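A cloth for the table, a cloth for the crumbs

In October I finally decided what to do with the table. For years I kept it bare, as my mother did, and I was wiping it directly after each meal. Then my friend Heloísa Conceição gave me a length of peach-coloured fabric she did not need for her curtains, and I put it on the table only to see the colour. It stayed.

I must say that it changed my habits of cleaning more than I expected. A bare table forgives you. You pass the sponge and it is finished. With a tablecloth you have to think first: is it crumbs, is it a stain, or is it only a crease which looks like a stain in the afternoon light? With such a pale pink I have made this mistake many times, rubbing at a shadow.

My method is now quite simple. I keep one light blue cloth for the table and I do not use it for anything else. I start from the far side and pull towards me, slowly, with the other hand holding the fabric flat. If I go too fast the tablecloth travels together with the blue one, and I get a big wave in the middle. Afterwards I smooth it with the palm.

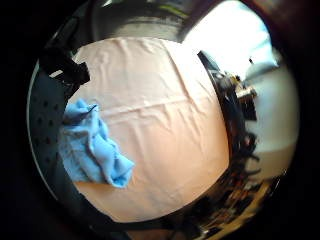
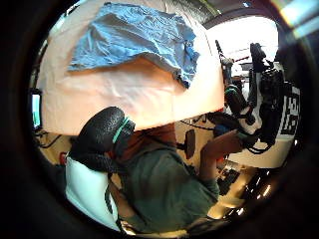 The light blue cloth on the peach one, in both pictures still crumpled.

The creases are my weak point. I fold the tablecloth when I put it in the cupboard, and the line of the fold remains for days. Bořivoj Tóth, my neighbour from upstairs, irons his on the table itself, with a towel under it. I tried this once and I was too afraid for the varnish, so I went back to the ironing board. Now I roll the cloth on a cardboard tube instead of folding it. It is better, but it takes a lot of room -- my cupboard is 48 centimetres deep and the tube is longer, so it stands in the corner behind the door.

I wash it at a low temperature and by itself. The blue cloth goes with the kitchen towels, and I have six of those, so there is always a load.

Next I would like to sew a proper hem. One side is still as the scissors left it.

Recent posts
Shelf paper, yes or no?
How I mended the grey cushion
Three soups for a cold kitchen
A visit to the market in Deltotside
Sorting the button box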